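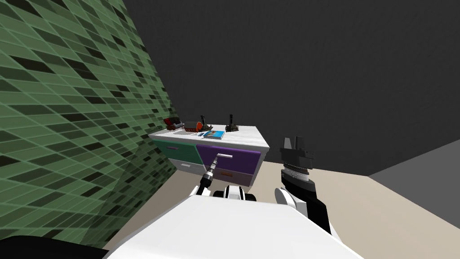

Tiles: How Clay Becomes a Wall

Learning pages for ages 8 to 11
Written by Delia Cisternas for the Olach Museum of Building and Craft

Tiles cover the walls of kitchens, bathrooms, swimming pools, train stations and hospitals. Some walls use tiles of one color. Others mix several shades, such as light green, middle green and one that is nearly black. A tile is a thin, flat piece of hard material that is fixed to a wall, floor or roof. Many tiles are made of ceramic, a word for clay that has been baked until it is hard.

What is a tile made of?

Most ceramic tiles begin as clay dug out of the ground. Clay is made of very tiny grains of rock. When it is damp, the grains slide past one another, so the clay can be pressed into almost any shape. Tile makers often mix in sand and other crushed minerals. These help the tile keep its shape in the heat.

Into the kiln

After the clay has been pressed into shape, it must dry. A damp tile that is heated too quickly can crack, because the water inside turns to steam and pushes its way out.

The dry tiles then go into a kiln, which is a very hot oven. A kitchen oven may reach 500 degrees Fahrenheit. A kiln for tiles can be four times as hot as that. The heat changes the clay for good. Once it has been fired, it will never become soft mud again, even if it is left in water for years.

Where does the shine come from?

The smooth, shiny coat on many tiles is called glaze. Glaze is a thin layer of glass. It goes onto the tile as a liquid or a powder, and it melts in the kiln. When it cools, it sticks tightly to the clay and keeps water out.

The color comes from metals mixed into the glaze. Copper can make green or turquoise. Cobalt makes deep blue. Iron can make yellow, brown or black. The same glaze may come out lighter or darker depending on how hot the kiln is and how much air is let in.

What is grout?

Look closely at a tiled wall and you will see narrow lines between the tiles. These lines are filled with grout, a paste that hardens as it sets. Grout keeps dirt and water from slipping behind the tiles. It also hides small differences in size.

Grout does not hold the tiles up. That is the work of the adhesive, a strong glue spread on the wall before the tiles are pressed into place.

Patterns that fit together

When shapes cover a surface with no gaps and no overlaps, mathematicians call it a tessellation. Squares and rectangles tessellate easily. So do triangles and six-sided hexagons. Circles do not. However closely you push them together, small spaces are left over.

Rectangles can be arranged in many ways. They may sit in straight rows, or each row may be shifted by half a tile, like bricks. They may also be set on a slant, so that the lines run diagonally. A diagonal pattern takes more planning, and many tiles at the edges of the wall must be cut to fit.

A wall in our museum

The entrance hall of the museum has a wall of 2,286 tiles. It was designed by Gudrun Skjelbred and set by hand by Lieven Aerts, a master tiler. He used a long level to check every row. If the first row is crooked, each row above it will be crooked too.

Of these tiles, 111 were painted by pupils from local schools. Visitors are welcome to touch them.

Try it yourself

You will need colored paper, a ruler, a pencil, safety scissors and a glue stick.

1. Cut rectangles of the same size from three shades of one color.
2. Lay them on a large sheet of white paper. Leave a thin space between them for the grout.
3. Move them until you are happy with the pattern.
4. Glue them down, beginning at one corner.
5. Make a second sheet with the rectangles on a slant. Trim any that hang over the side.

Words to know

Adhesive: a strong glue
Ceramic: made of clay that has been hardened by heat
Glaze: a thin coat of glass on clay
Grout: the filling between tiles
Kiln: a very hot oven for firing clay
Tessellation: a pattern of shapes with no gaps and no overlaps

Teachers may request printed copies of this page from the Education Office.

Page last reviewed 13 April 2023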